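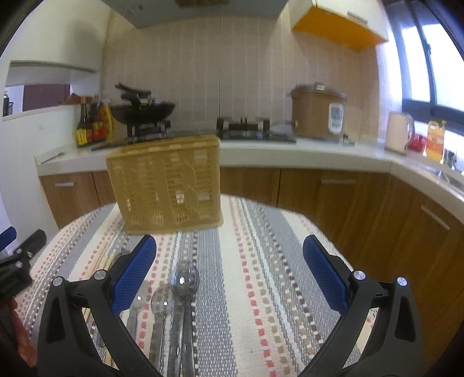

Janaína reckoned the pads were still too stiff, and that if I wanted them to pick up a spoon by the thin bit I'd have to stop designing for bricks. She said it with her mouth full, too, so it took me a moment to be offended.

I'd been at it since breakfast. Four goes at the cutlery, and I'd got the chopsticks to roll away from me every single time, like they'd been warned. The fingers were fine! The fingers were lovely, I'd cut triangles out of the links to save weight and spent far longer than I should have making them match. It was the grip. You'd squeeze the handle, the pads would come together nicely, and then whatever was between them would sort of turn its face away.

"Softer," said Janaína.

"They're soft."

"Press one against your cheek."

I did. It was like being poked by a shoe.

We'd started the whole thing in July, on the strength of a bet with Vsevolod Holovko, who runs the shared workshop at Brerside and has opinions on everything from solder to soup. He'd said two people with a kitchen and a second-hand printer would never build a pair of grippers good enough to teach a machine to put the cutlery away. Two hundred quid said we could. I was the one who shook his hand, and Janaína was the one who went quiet on the bus home and then asked whether I actually knew anything about linkages. (I didn't. I knew a bit about bicycles.)

The machine was his side of it. He had an arm bolted to a bench over there, bought from a packing firm called Cordeiro when they shut, and he'd named it Pumavis after a cat he once had, or possibly a ferry, the story changed. Our side was the hands. You hold one in each fist and do the chore yourself, over and over, and Pumavis learns from the recordings what a chore looks like. That was the idea, anyway. In practice you spend a lot of evenings moving spoons into a basket and out again while your tea goes cold.

Version one snapped. Version two was so heavy that Janaína called it the dumb-bell and used it as one. Version three we don't discuss. By the autumn we were on version six, and I'd started dreaming in millimetres.

So, softer pads. I rang Flandano, where we'd been getting our rubbery filament, and a very patient man talked me through the squashier sort and then told me the price, and I said I'd think about it, and Janaína took the phone off me and ordered two reels. It came in blue or it came in a colour called Putty. We went with blue.

I printed them with a fine grid across the face, slowly, with the kitchen door shut against draughts. The first pair came out hairy. The second pair came out properly, and when I pushed one against my cheek it gave, a bit like the heel of a loaf. I may have shouted. I fixed them on to the black backings, did up the pins, and handed the left one to Janaína.

"You're doing the clear one," she said.

I'd been avoiding the clear one. It's a plastic spoon you can see straight through, and Vsevolod had picked it out on purpose, the rotter. Metal spoons at least look as if they're there. With that one you get a glint and some tablecloth and you have to take the rest on trust.

I closed my hand. I lifted. I waited for it to twist round and drop, the way it always did.
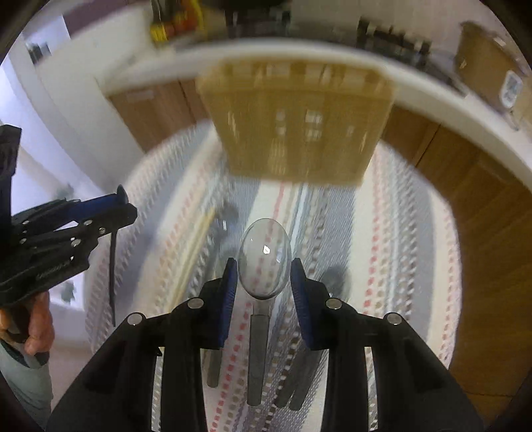

Version six, with the clear spoon between the new pads.

"Don't breathe," said Janaína.

"I have to breathe."

"Do it less, then."

I got it over to the basket and let go, and it went in, and we both stood there like idiots. Then she made me do it again. And again after that, until my thumb ached, and then we swapped over and she did it better than me, which I'd been expecting since July if I'm fair.

We kept count on the back of the gas bill, as Vsevolod wanted numbers. 786 goes by the end of the first fortnight, and 2749 by the time we packed the grippers in a shoebox with a tea towel round them and caught the bus to Brerside. It was raining. Janaína held the box on her knees the whole way and wouldn't let me look in.

Vsevolod took one out and turned it over for ages without a word. He opened it, closed it, ran a nail along the grid. Then he picked a pencil off the bench by its very tip, held it up to the strip light, and put it behind his own ear with the gripper, which I have tried since and cannot do.

"Who made the pads?" he said.

"She did," I said, at the same time as Janaína said, "He did."

He grunted and went to switch Pumavis on. It takes ages to warm up, that arm, it clicks and mutters to itself, so he put the kettle on as well and asked if either of us had thought about forks.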